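Home > Woodlot Skills > Getting Started

Trees | Tools | Seasons | Forum

How to Measure a Standing Tree With a Stick

April 4, 2021
14 shares | 3 comments

I love this trick! You can get the height of a tree without climbing anything, and all it takes is a straight stick and a tape measure. I learned it on the spruce block above Virnberg and I've been measuring every tree I walk past ever since.

1. Find a straight stick as long as your arm, measured from your fist to your eye.

2. Hold it straight up at arm's length, with the length above your fist equal to the distance from your fist to your eye.

3. Walk backward (watch for roots!) until the top of the stick lines up with the treetop and the top of your fist lines up with the base of the trunk.

4. Stop and mark the spot. Measure from there to the trunk. That distance is the height of the tree.

Take three readings from different sides and average them. On a slope, walk across the hill and stay level with the base. Leaning trees will fool you, so stand where the lean goes left or right, never toward you.

My best one so far is a fir on the Selley road at almost 60 feet. I went back in August and got the same answer, which made my whole week.

Write your numbers down right away, with the species and the side you stood on. A cheap notebook is plenty. Next up is trunk diameter, and that one is even easier.

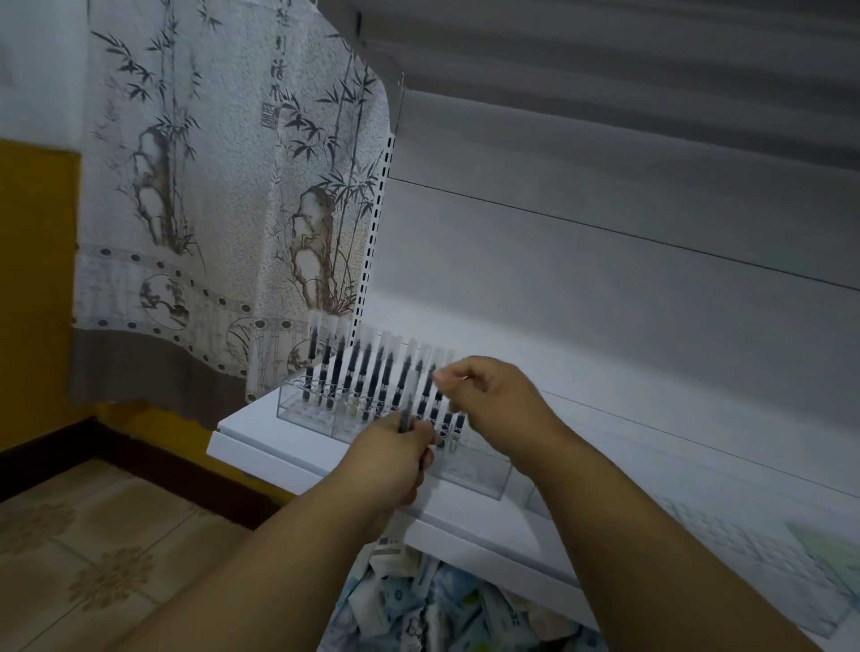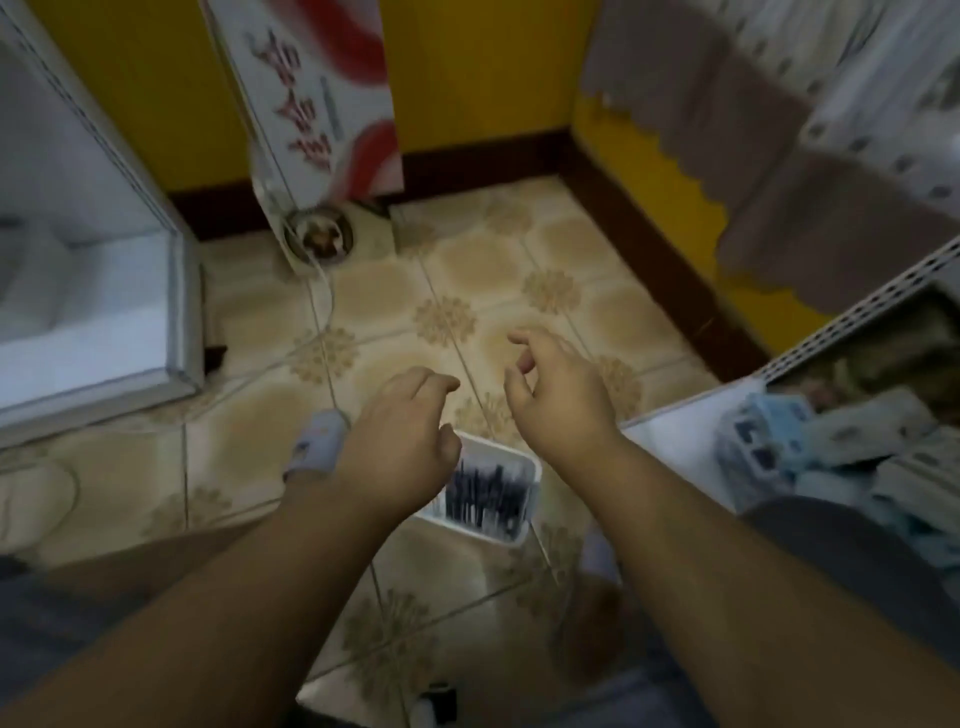 Reaching toward the pens in the clear rack (first photo), and hands over the white tray on the tile floor (second).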